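Courses > Drinks and Service > Course Book > Chapter 7

By Halvard Engström
November

Chapter 7: Vermouth and Its Relations

I spent my first year behind a bar being rude to vermouth. I didn't mean to be. We had one bottle of sweet and one bottle of dry, both on the shelf above the till where the heating pipe ran, and I'd pour from them perhaps twice a week and wonder why every Manhattan I made tasted like the inside of a raisin box. Then an older bartender at Plesholm, where I'd gone to cover a few shifts, handed me a small glass of something cold and orangey and asked what I thought. I thought it was lovely. It was the same brand we had at home! Hers had been opened the day before and lived in the fridge. Mine had been open since before I was hired.

So that's where I want to start this chapter, with the bottle, because if you get the bottle wrong then everything I'm going to tell you about herbs and wine and old Turin cafés will be wasted on you.

Vermouth is wine. It has had some spirit added to it, and some sugar, and a bundle of plants that always ought to include wormwood (that's where the name comes from, by way of the German Wermut), but underneath all that it is still wine, and it goes off like wine. More slowly, yes. The extra alcohol and the sugar buy you some time. But if you wouldn't drink a Chardonnay that had stood open in a warm kitchen for 90 days, please don't put the equivalent in a Martini and charge somebody for it.

What you should already know

I'm going to assume you've read the chapter on fortified wines, or at least had a good go at it. You'll want to be happy with what happens when spirit is added to a wine and why it matters whether that happens early or late. You should also have done the bitterness tasting from Chapter 5 — the one with the strips of grapefruit peel and the cold black tea — as we'll be leaning on those words quite a lot. If "drying" and "bitter" still feel like the same thing to you, go back and do it again. It took me three goes.

Where it came from, briefly

People have been putting herbs in wine for as long as there's been wine that needed some help. Mostly it was called medicine. The drink we'd recognise took shape in the north of Italy towards the end of the eighteenth century, sweet and brownish and sold to people who wanted something to sip before dinner. The French came along with a paler, drier sort not long after. For years customers simply asked for "Italian" or "French" and meant sweet or dry, and you'll see that in old recipe books, so don't go hunting for a missing ingredient when a recipe says "half French, half Italian". I did. I rang a supplier about it.

By the late nineteenth century it had reached American bars in quantity and the whole business of the cocktail shifted. Before that you had mostly spirit, sugar, bitters and water. Add vermouth and suddenly you've got the Manhattan, the Martinez, the Martini and a long tail of cousins, some of which we'll make in the second half of the chapter.

I've kept the history short here. My students at Skitton always ask for more of it and then complain about the reading list, so there is more of it in the appendix, for those who like that sort of thing.
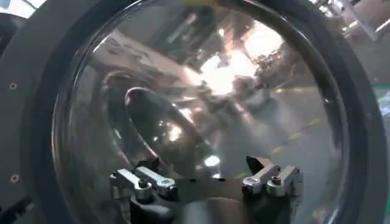
What's in the glass

The base is nearly always a fairly plain white wine, and that goes for the red ones too. Sweet red vermouth usually gets its colour from caramel (and a bit from the plants), which surprises people every single year. A plain base is useful because it stays out of the way.

Then come the botanicals. Wormwood gives the bitter backbone. Around it you might find gentian, orange peel, cinchona, chamomile, coriander seed, clove, vanilla, rhubarb root and plenty more that the makers won't tell you. Two of the bottles we taste in this chapter, the Voicu and the Gomia, are good to put side by side because they go in opposite directions: the Voicu is all dried flowers and lemon pith, and the Gomia smells like somebody has left a Christmas cake in a cedar cupboard. Neither is better. I know which one I'd have with an olive.

How to use this chapter

Each section ends with a tasting, and I'd really like you to do them in order. You'll need small glasses, a fridge, a notebook and somebody to argue with. Pour less than you think you need. A sip is plenty, and a spittoon is nothing to be shy about.

Keep one opened bottle on the shelf and one in the fridge while you work through the pages, and taste them both every time you sit down. Write the date on the label of each in pen. We'll come back to that pair in section 7.4, by which point the shelf bottle should be giving you plenty to write about, and you can then pour it into a beef stew with my blessing.

Section 7.1 begins with dry vermouth, served cold, on its own, no gin anywhere near it.

Contact the course office | © Halvard Engström | Back to top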